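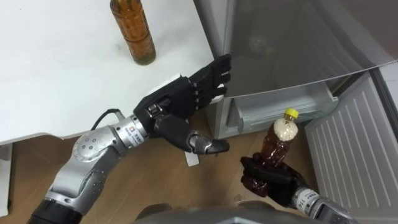 Share house kitchens get a cold drink shelf and a table to put it on

Tenants in the Skondik building will have a shared fridge for drinks from December, after residents asked for somewhere to keep bottles that would not take up room in their own kitchens.

The silver-grey refrigerator has gone in beside a white table on the ground floor. Bottled drinks can be left on the table while people make space inside, and building manager Morag Haldane has asked that they not stay there overnight.

"Most of the small fridges upstairs are full by the time you've put the milk and the vegetables in," Ms Haldane said. "People were keeping soft drink on the balcony, and in summer that doesn't work."

The building has 42 flats, and 13 of them have only a bar fridge under the bench. Those households will get first pick of the shelf space, with the rest shared among everyone else. Plastic bottles and cans are welcome. Glass is not, after a breakage in the laundry last winter that took most of a morning to clean up.

Bottles should be marked with a flat number on the cap or the label. Anything without a number will be moved to the door shelves and may be used at the monthly barbecue. Opened bottles need to have their lids on tight and be stored upright.

The fridge was bought second-hand from Lapiņa, the appliance shop on the corner, and paid for out of the building's common fund. Delivery was included. The table was already in the building and has a few scuffs on the top, but Ms Haldane said it was sound and there were no plans to replace it.

Residents are also being asked to check that the fridge door has closed properly before they walk away. The seal is good, she said, but a tall bottle pushed in at an angle can hold the door open a crack.

The room will be unlocked from 7 am to 10 pm. A sheet for shelf bookings is on the noticeboard next to the letterboxes, and flats with a bar fridge should put their names down first. Remaining spaces will be handed out once that list is full.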